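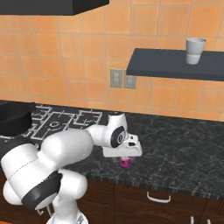

Sibel Karabulut asks whether both grippers must be tried on the same arm. They must. The Parry and Gronum hands are compared in simulation on one arm only, in the kitchen set.

1. Load the kitchen set and select the Parry hand.
2. Open the wrist view beside the room view.
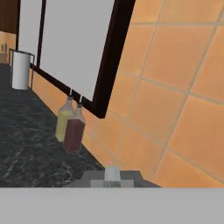

According to Kaan Keskin, the wrist view should be left open throughout, and this guide follows that practice. Closing it resets the log.

3. Set the closing speed to 14 and run 200 trials.

Caution: do not alter the speed during a set -- the results will be rejected.

4. Save the log, select the Gronum hand and repeat step 3. 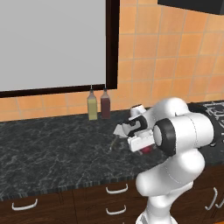
Sovach Set-up Guide, Issue 2, 19/07/2021

5. Check that both logs give the same start position for the arm. Where they differ, repeat the later set.

Note: logs of more than 1,000 lines are split into parts, and all parts must be kept together

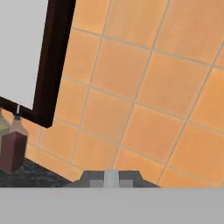
in the same folder, under the name of the hand to which they belong. The comparison table cannot be produced from a partial log.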